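Home / Kitchen / Bread / How to Set Up a Small Table for Buns

How to Set Up a Small Table for Buns (and Get Them Into a Bowl in One Piece)
By Isla Pirihi
Updated Aug 14, 2019
Filed under: Bread, Small Spaces, Minor Disasters

I have a small table. It has hosted taxes, a jigsaw puzzle with a missing corner, and for the past few years most of my bun operation. People write in asking how to serve crackle-topped buns without shedding half the topping on the way from rack to bowl, and the answer is mostly about where you put things before you touch the bun. The baking is on another page. This one begins when the tray comes out and you are standing there in oven mitts with nowhere to put it down.

What you need

A small table you can reach across
A cutting mat, the gridded kind sold for crafts, kept for food and nothing else
One bowl with a rounded rim, wide enough that the bun doesn't have to be persuaded
Buns, cooled
A pastry brush
A plate for crumbs, or a dog

Step 1. Cool them properly

Leave the buns on a rack until the bottoms no longer feel warm. A crackle crust is basically a cookie sitting on a bread roll, and a warm cookie bends. My neighbor Evaristo Mendoza maintains that a pineapple bun is only worth eating hot. He also eats over the sink, so weigh that as you like.

Glazed rolls need longer. If the glaze comes off on your fingertip, go do something else.

Step 2. Lay down the mat

Wash it in lukewarm water with dish soap and dry it flat. Don't use hot water, which curls the corners, and a curled corner will launch a bun farther than you'd think. I bought mine from Porkard in April after my old one took a saucepan to the face.

Put the mat square to the front edge of the table. It will cover most of the surface if your table is anything like mine, and you can stop worrying about the finish underneath. Ignore the angle markings. You are not cutting a quilt.

A mat that has had a craft knife on it is retired from food. Crumbs get into the cuts and stay there, and then you own two mats, one of which smells like butter.

Step 3. Place the bowl, then the bun

Bowl first, near the middle of the mat and a little toward your stronger hand. Buns go on the other side with bare mat between them and the rim. You want to see the grid lines in that gap. If you can't, things are too close and somebody's knuckles are going to take the top off a bun.

Any color of bowl will do, but I like pink. It is kind to anything orange or brown, and it makes a slightly overbaked bun look like a decision. Set the crackled bun directly on the mat, crust up, and keep the glazed one for the bowl, where its stickiness is the bowl's problem.
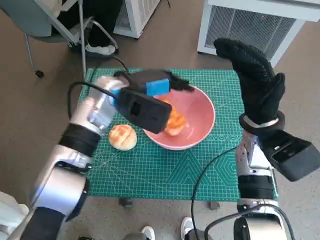

Step 4. Make the transfer

Come at the bun from the sides, low down, where the crust ends and the soft part begins. Squeeze as if it were a full paper cup. Lift straight up, clear the rim by more than you think you need, move across, and go down slowly. Let go only once the bun is resting on something.

The common mistake is to grab from the top. The crackle gives way, your fingers go through, and you are now holding a lid.

Keep your spare hand up and out of the way at the side of the mat. It will want to help. It always wants to help.

Step 5. Practice before company comes

I am serious about this one, if not about much else. Do a few runs with a bun you don't mind losing. Rolled-up socks work too and are cheaper. Keep the setup fixed: same bowl, same spot on the mat, same height over the rim. Change one thing at a time or you'll never know what fixed it.

If you wear food gloves, practice in the gloves. Textured ones grip a glazed roll well and then decline to give it back – a light twist of the wrist usually settles the argument.
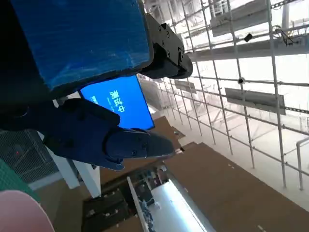
Step 6. Clean up

Brush crumbs toward one corner of the mat, lift that corner's opposite, and tip the lot onto the plate. Wipe glaze with a damp cloth while it's fresh. Dried glaze wants a wet cloth left on it for 7 minutes, then a plastic scraper. Store the mat flat, under the baking sheets if you have the room.

Leftover buns

Bag the crackled ones loosely, with the top open a little, or the crust goes soft by evening. Glazed rolls can be sealed. Either sort comes back well at 200 degrees Fahrenheit in a low oven, on a bare tray, until warmed through. Don't microwave the crackled ones unless you enjoy damp sugar.

Related: Which Rack Goes Where; The Jigsaw Table, Revisited
62 comments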